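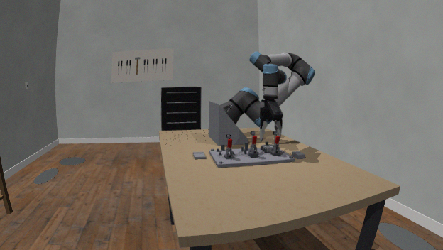
Figure 2. Simulated arm above the work table.

3.2 Does boot stiffness predict lap time?

Sellers of inline speed boots often claim that a stiffer shell makes a faster skater. We doubt the evidence is as strong as the ads suggest. The study most often cited, by Dogar and Lại, logged 166 laps at the Trarport rink, but all of them came from club racers who already owned stiff boots and had trained in them for at least two seasons. The soft boot was new to every skater. A gap in lap time under those terms may show only that people skate better in what they know.

Maham Dogar has since argued (personal communication) that three warm-up sessions were enough to remove this effect. No data were offered for that view, and our own skaters at Tetport were still complaining of heel slip after the third. Wheel wear was not recorded either. The Skakov frame was used with both boots, which helps, yet the bearings were changed partway through, on a Saturday when only the stiff boot was tested. We therefore treat the reported gain as unproven and leave it out of the model in Section 4.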